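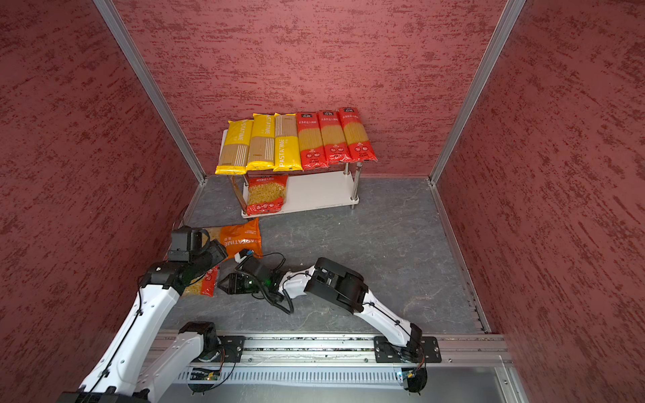 Shoppers in Brilthorpe keep asking the owner of the Prastico grocery why dried pasta costs more than it did in March. He blames wheat. I asked what share of the price is wheat, and he didn't know.

"The distributor says flour went up, so I go up," he said.

The distributor is Eberhard, which raised its prices twice this year. Did he ask for paperwork? "They sent a letter. Two lines."

He says he makes two cents on a pack. He wouldn't show me the invoice.

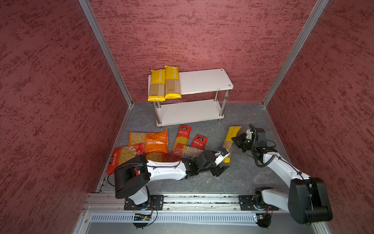 *Spaghetti in yellow packages on a white shelf.*

Would he drop the price if wheat fell? "Sure," he said, then added that he'd have to see what the store in Vustness did first.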